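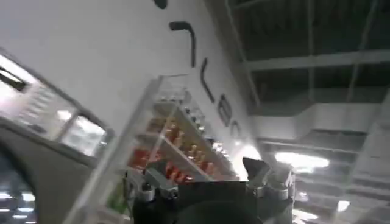 Automation / Retail floor

Showroom robot runs "unattended" after a long morning of attendance

Batano says its two-fingered shelf-and-laundry robot can be left alone for a full working day. That may be so. The setup sheet handed out at the Stanciu showroom, where the machine has been going through its paces since February, suggests that somebody has to be with it for a good while first.

The job sounds modest. The robot works between a clear display rack of bottles, sorted by color, and a front-loading washing machine. It has to reach the rack without knocking anything over, get to the machine door, and do it again when asked. Narkulance, the firm that installed the cell, calls this "a complete home task in a public setting." It's a small task in a public setting, but let's go on.

According to the sheet, the morning starts at 7:30 with the power on and the arm parked. The technician checks the fingers by hand for play at each joint, then runs them open and closed through a short cycle with nothing between them. If one finger arrives later than the other, the bolts at the knuckles are checked with a torque driver and the cycle is repeated. Bolts work loose, which any bicycle owner could have told them, and the sheet allows for it: the whole set comes off and goes back on after 500 hours.

Next comes the wrist camera. The lens gets a dry wipe, and the arm is sent to a series of taught positions in front of the rack and the machine. At each stop the technician compares the live view with a stored one in Remine, the calibration program that ships with the robot. Remine gives a match score out of 1,000, and anything under 925 means that position has to be taught again. The installer's notes don't say how often this happens. I asked, and was told "rarely" by one technician and "depends on the lights" by another.

The lights deserve more attention than they get in the brochure. Clear acrylic throws highlights in all directions, and a washer door with dark glass and a chrome rim is hardly kinder. Ceiling lamps show up in the porthole as a scatter of white spots, and they slide over the glass as the arm moves. A camera looking for the edge of the door has plenty of bright things to mistake for it.

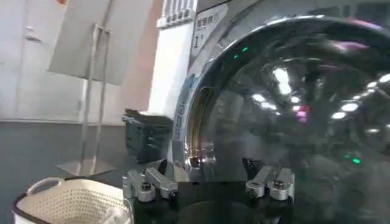

Narkulance's answer is to have the robot find the chrome rim from two positions and accept the result only if both agree. It's a sensible fix and it costs time. During the demonstration I watched, the arm paused at the door long enough for a couple of visitors to wander off. The technician put the wait down to "conservative settings" and said they could be loosened. Nobody offered to loosen them while I was standing there.

Moving anything on the floor is another sore point. The taught positions assume that the washer and the rack stay put, and the sheet asks for both to be checked against tape marks at the start of the day. A heavy appliance doesn't wander far by itself, though people do clean behind it. If the machine is more than 4 mm off its marks, the sheet says to push it back and start the camera check over. It also wants the laundry basket kept to its own spot, clear of the fingers when they come in low beneath the door. So the day at a site meant to show off flexible automation begins with checking tape.

To be fair, the parts that wear are easy to get at. A finger assembly comes off without touching the cable run, and a technician swapped one on the bench in less time than it took me to find a chair. The spare was in a drawer below the bench, bagged with its own bolts. Batano has built plenty of equipment where the same job meant taking half the arm apart, and somebody there has clearly been listening to complaints.

The rack is slower going. Bottles of different heights and glossy finishes share a narrow space, and each tier has its own approach path so that the wrist doesn't brush the side panels on its way in. Paths are stored by tier, and restocking with a taller bottle means running that tier's path again at quarter speed, with a hand on the stop button. The technicians do this without grumbling. A shop with two employees and a line at the register might see it differently.

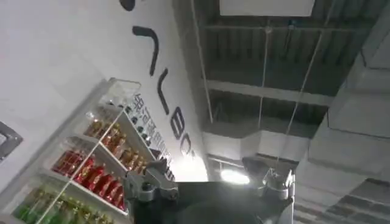
What the numbers leave out

Batano quotes almost 2,000 cycles between service visits. Asked what counts as a service visit, the company said it means a call-out by a certified engineer. The morning finger check, the lens wipe, the camera comparison and the re-teaching all fall under "operator care" and are not counted. By that measure my car has hardly ever been serviced either, as long as I leave out everything I do to it myself.

There is also no public figure for how many cycles end in a stop that needs a person to clear it. Remine keeps a log of every stop, with the position and the reason, so the number exists. Narkulance said it would ask the customer before sharing any of it – a fair position, and a convenient one.

Stanciu plans to keep the cell running through the season and then decide whether to order a second. The showroom's own staff are due to take over the morning routine from the installer before then. Training is set at two half-days, with the setup sheet translated and a spare pair of finger assemblies left on site. The price of the spares was not disclosed.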